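Kitchen and guest assistant for the summer season at Skulanden guesthouse, Waltau

Full time or part time, from July, six months with a possible longer contract

Skulanden is a small guesthouse above the village of Waltau, on the side of the valley where the snow goes away first. We have 22 beds, a breakfast room, a garden with old plum trees and a kitchen that cooks for our own guests and, on some evenings, for people of the village. The house is run by Lieselotte Reinholz and Hartmut Hinrichs. Jannik Hinrichs leads the kitchen.

Our colleague Malte Albers goes back to his studies in the summer, and so we search a person who would like to take over his work. You do not need to have learned a kitchen profession. You should like to get up early, and you should like food.

What you will do with us

In the morning you prepare the breakfast together with one other person. This means baking the rolls, cutting fruit, cooking eggs and porridge, making coffee and filling up the buffet until it closes. Our guests are mostly hikers and families, and they are hungry. Many ask for the way to the upper lake or for the bus to Kettler, so after some weeks you will know these answers by heart.

After breakfast you help to clear the tables, wash up and bring the kitchen in order. Then comes the preparing for the evening: vegetables, dough, soup, and in late summer a lot of plums. We make our own jam and our own pickles. The recipes come partly from Lieselotte's mother and partly from Rozália Šindelář, who cooked in this house for many years and still visits us every autumn to check the dumplings.

Two or three times in the week you also serve in the evening. The menu is short, one soup, two main dishes and one dessert, and it changes with what the farms bring. You do not have to carry three plates on one arm. We prefer that you walk twice.

The rooms are cleaned by another team. It can happen that you help there when somebody is ill, but this is not part of your normal work.
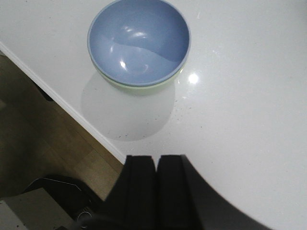

Blue bowl on the light countertop.

What we wish from you

You work clean and you can stay friendly when it is full. You speak enough English or German to talk with guests, it does not have to be perfect – ours is also not perfect. You can lift a crate of potatoes and stand for several hours. You tell us when something is not clear or when something has gone wrong. A health certificate for work with food is necessary, but if you do not have it yet, we will organize the appointment and pay for it.

Experience in a kitchen, a bakery or a café is welcome. So is experience from a big family, a youth camp or a mountain hut. Please write about it, also when there is no paper that proves it.

A driver's license is useful but not a condition. The bus stops in the village, and from there it is a walk uphill on a small road. For the early shift the bus comes too late, so you should live near to us or take one of our staff rooms.

What we offer

A work contract with fixed monthly pay, according to the regional agreement for hotels and restaurants. Overtime is written down and is given back as free time or money, you decide which. Tips are shared equally between kitchen and service at the end of each month.

Two free days every week, always one after the other. The plan is made one month before, and we change it only if you agree.

Meals on working days, for vegetarians too. Work clothes are given by us and washed by us. Shoes you must buy yourself, but we pay back up to 90 euros if you show the receipt.

A staff room in the side house, if you want it. The room has its own shower and shares a kitchen with two other rooms. The window looks to the orchard. Pets are sadly not possible, because the side house has thin walls and there was already one difficult summer with a parrot.

Free use of the house bicycles, and of the sauna when no guests have booked it.

Working times

The early shift starts at 6 and ends after the lunch break of the kitchen. The late shift starts in the afternoon and ends when the last table is cleared, normally before ten. You never have an early shift directly after a late shift. Part time is possible from three days per week – please tell us in your letter which days would be good for you.

For your first two weeks you are always together with Malte or Jannik. We think it is better to learn slowly and then be calm in August, when the house is full until the last bed.

How to apply

Send us a short letter and a list of what you have done until now. A photo is not needed. We do not need your age, your family status or your school grades. More interesting for us is what you like to cook at home, and why you want to spend a summer in Waltau.

Applications should reach us until 25/05/2022. You can use the form on our page at Cleltine, the job portal of the valley, where this position has the number 101, or leave an envelope at the reception. Please put Lieselotte Reinholz as the contact. She answers every letter, normally within one week.

If your letter fits, we invite you for a trial day. You help with one breakfast, eat with us and look at the staff room. The trial day is paid, and if you come from far away, you can sleep in the house the night before without cost. We also pay the train ticket in second class as far as Kettler and pick you up there by car.

Questions about the work in the kitchen are best answered by Jannik Hinrichs. He is at the telephone of the house in the early afternoon, after the washing up. For questions about the contract or the room, please ask for Lieselotte.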